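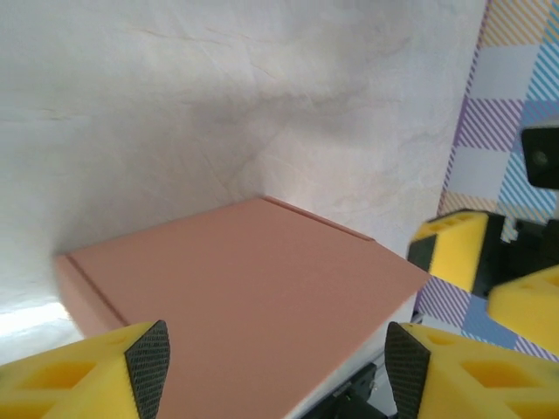
Wrist camera view, left arm. Fingers open on either side of the closed carton, right arm standing by.

Clearing a false grasp fault on a Jenex two-arm cell

This procedure covers fault 153 (grasp reported, no object held) on cells running the Redeo controller. It was written after repeated stops on the carton task at our Clerkow bench in November. The fault does not damage the arm. The danger is in the recovery: after a false grasp the controller believes it is carrying a load, and the second arm may start toward the handover point.

Symptoms

The left gripper closes, the arm lifts, and the status line reads HELD. The carton is still on the table. A few moments later the right arm moves to meet it and the cell stops with 153. In the log, code 1067 (finger position mismatch) usually comes just before.

Before you start

Press the emergency stop and wait for both arms to report brakes on. Do not reach between the two grippers on a software pause alone. A pause holds position but leaves the motors powered, and a restart from the console gives no warning at the table.

Step 1. Check the zero position

Release the stop, stand clear, and open the left gripper fully from the console. Read the finger position. It should be within 15 encoder counts of zero. If it is outside that range, run the homing routine and read it again. If the second reading is also out, check the set screw on the finger drive before going further.

Step 2. Inspect the pads

Stop the cell again. Press each black pad with a thumb and try to slide it along the yellow finger. Any movement means the adhesive has failed. A loose pad folds under load and stalls the motor early, and the controller reads the stall as a grasp. Replace pads in pairs.

Step 3. Check the stall threshold

Open the gripper page and find the motor current limit. Our cell had been left at 200 mA after work on a Boros foam tray. At that setting, friction in the finger drive was enough to trip it. Restore the value recorded on your commissioning sheet. Do not copy a value from another cell.

Step 4. Add a width check

In the task file, set the minimum and maximum finger gap for the carton. Measure the side you grip with calipers and allow for the lid seam if the pads will cross it. With the check enabled, a stall outside the gap range is logged as a miss and the right arm stays parked.

Step 5. Test with one arm

Disable the right arm. Run the pick at reduced speed, first with the carton in place, then with the table clear. The second run must report a miss. If it reports HELD, return to step 3.

Enable the right arm only after both runs pass. Save the task file under a new revision and note the old current limit in the cell log.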